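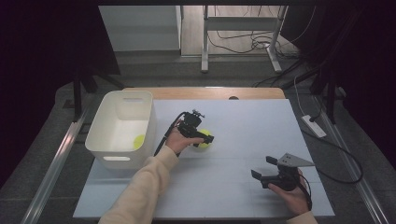
Who is the Driver hand-gripper kit meant for? Small shops and labs that want to teach a robot a job by doing the job themselves, and that don't have the money for a full robot arm just to get started.

Peltlow has opened orders for it this month, and I've been wanting to write about it since I got my hands on a loaner at their Revesholm office back in November. You get two hand-held grippers, one for each hand, with a pair of short black fingers on each, plus the cables and four mounting plates. Then you pick things up and put them down, over and over, and the software keeps track of how you did it. Tennis balls and a plastic bin are plenty for a first try (I was hooked, and a little embarrassed by how many I dropped).

My wrists got tired after about 10 minutes, and I'd love to see a cordless version, because I kept fussing with the cables. Peltlow told me that one isn't on the calendar yet. The squeeze feels great, though, really light and easy!

Orders go through Chege, the reseller, which is also handling repairs and spare fingers. Loaners are going out for 4 weeks at a time, and you can ask for one before you buy. The waiting list was already open when I checked this morning, so I've put my name down for a second round.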